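Product Review: Canvas Tote Bag, Khaki, Supplied by Buschmann

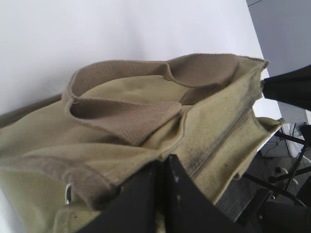 The Asa Resource Center lends carrying bags to members who borrow books, craft supplies and small household tools. Earlier bags were made of a thin nonwoven material and had to be replaced often. In August the Center ordered 20 canvas totes from Buschmann and placed them in general circulation at the front desk. This review records the findings of the lending staff and is intended for branches considering a similar purchase.

Reviewed by: Gudrun Hollmann, Lending Services
Date of review: 5/26/21

Construction

The bag is made of heavy woven canvas in a muted khaki. It has two fabric handles in a ribbed webbing, stitched to the body at the rim. The lining side of the canvas is smoother to the touch than the outside and does not catch on paper covers or knitting yarn. A small metal ring is set low on the body. The Center uses it to attach the inventory tag, and no tag has been reported lost.

Capacity and Carrying

The tote holds a normal loan of 13 hardcover books, although staff recommend a smaller number for members who walk or take the bus. The handles are long enough to go over the shoulder of a light jacket. Over a winter coat they are tight, and several members chose to carry the bag by hand for that reason. The webbing is wide enough that it does not cut into the palm under a full load.

The bag has no closure. Members who carried loose items such as sewing notions or drill bits asked for a zipper or snap, and the desk now supplies a drawstring pouch for these loans. The open top does make loading and checking in a return quick.

Wear

Signs of use appeared first on the handles, where the edges have begun to fray slightly. The seams joining them to the body have held. The side panels mark easily. Gray and black smudges collect along the vertical seam, and a rolled edge that is handled often will take on a grayish tone. Members should be aware that the light color hides very little. Staff consider these marks a matter of appearance and have not withdrawn any bag on account of them.

The canvas has kept its strength. It softens with use in some areas and stays stiff and creased in others, so a bag that has been in circulation for a season does not stand up neatly on a shelf. Branches with limited space may prefer to hang them by the handles. The Sunitano Street branch installed a rail with hooks for this purpose and has been satisfied with it.

Cleaning

Leif Bisgaard of the Evanik branch tested two cleaning methods. Spot treatment with mild soap and a soft brush lightened most smudges but left a faint outline around the treated area. A cold machine wash gave a more even result. The bag that was machine washed lost a little length and needed almost 2 days on the line before the thick seams were dry. Tumble drying was not tested. The Center has adopted the cold wash, with inventory tags removed beforehand.

Points for Improvement

An inside pocket for the loan receipt would be welcome. Reinforcement at the lower corners, where the fabric folds outward, would help the bag keep its shape. A darker color should be offered for lending use.

Rating and Recommendation

The tote receives 4 out of 5. It is approved for general lending at all branches, and a darker version should be ordered if Buschmann makes one available. Requests for additional bags may be sent to Callum Strachan in Purchasing. Bags with a torn seam or detached handle should be returned to the main desk with the inventory tag still in place.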